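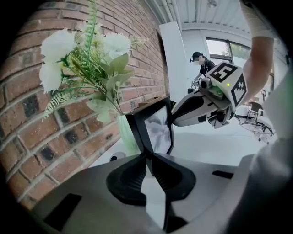
Can a Robot Really Learn to Tidy a Shelf?

You may have seen a video where a robot folds a shirt or waters a plant. It looks easy, and the person talking usually says robots will be doing all our chores soon. Maybe. Before you believe it, ask how the robot learned.

At the Trekcombe shared workshop, people build grippers they can hold in their hands. A gripper is a robot's hand without the rest of the robot. It has two black fingers that can pinch things, and a small camera. You pick up a cup with it, and the camera saves what it sees. Later, a computer studies the video and tries to copy you.

Notice who is doing the work so far. You are!

What are the square codes for?

One gripper has a white cube on top, covered in black square patterns. They are called markers. A computer can find them in a picture and work out which way the cube is tilted. It doesn't know what a cube is. It only knows the pattern.

Why practice near flowers?

Real rooms are full of awkward stuff. White flowers in a pale green glass vase are hard for a computer. Glass is see-through, and shiny things show reflections, so a camera can get muddled about what is really there. The flowers are fake, which is lucky for them. A brick wall is easier, with lots of lines to look at.

How much practice does it need?

More than you do. Tirta Pelupessy, who is building a gripper called Moynihan, recorded herself moving one cup 558 times. Then a robot arm tried it on its own 19 times and got it right 11 times. Would you let it carry your breakfast?

Tirta thinks 2000 recordings would help. I asked what would happen with a different cup. "Worse, probably," she said. I liked that answer – it was a lot more useful than the videos.

Questions to ask about any robot video

Did the robot do it alone, or was a person steering?
How many tries did it take?
Has the video been sped up? Look for a clock or a person walking by in the background.
Would it still work if you moved the table?

If the video doesn't say, you don't have to be impressed yet. Write to the people who made it and ask.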